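3.2 Board and blocks

The sorting task uses a flat mint-green board with three cut-out holes: an octagon, a square and a circle. We chose these shapes after a short pilot led by Nuria Bogale, in which a set of 8 outlines proved too many to finish in one sitting. The octagon and the circle were kept together on purpose, as they are the pair most often confused at small sizes. The board lies on a pale tabletop and the blocks are handled from above. 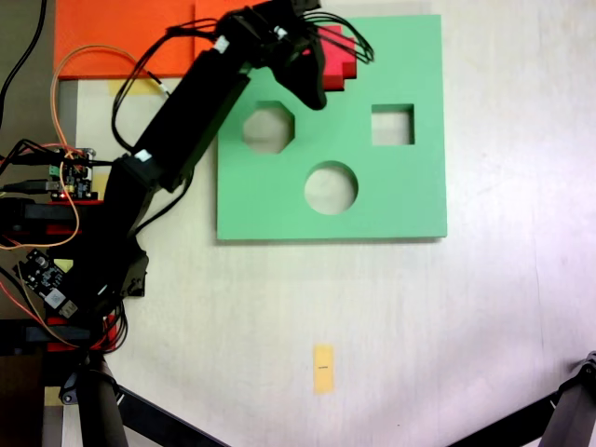

3.3 Board height and side view

The board stands on short feet, leaving gaps under its front edge. In the pilot at Clisesden a board laid flat on the table gave a block nowhere to drop, and a piece could look placed when it was only resting in the hole. Side views were used to judge height, and top views to judge fit.

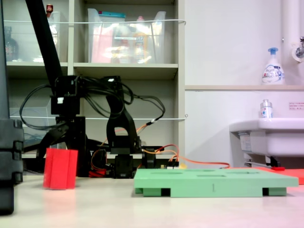
3.4 Placement and scoring

A block was scored as placed when it no longer stood above the rim of the hole. Leobardo Rosales and Eusebio Carhuamaca scored each attempt separately and disagreed on 34 of 2119 — mostly cases where a block had gone in at a slant.

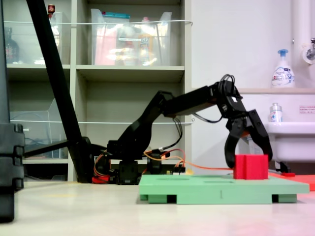 Slanted blocks were counted as misses in the final tables. Counting them as placed changes the totals slightly but leaves the order of the shapes the same. Start positions varied between attempts, and the board was put back in line with the table before each new series.
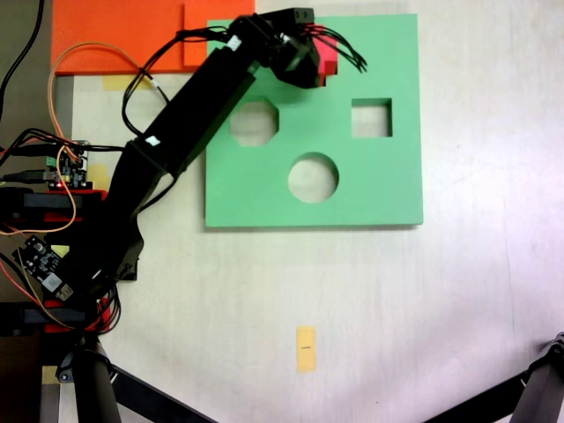 Turning errors were recorded apart from position errors. A circle cannot be turned the wrong way, so it is left out of the turning analysis in Section 4.

Figure 3. Board and blocks during the sorting task, from above and from the side.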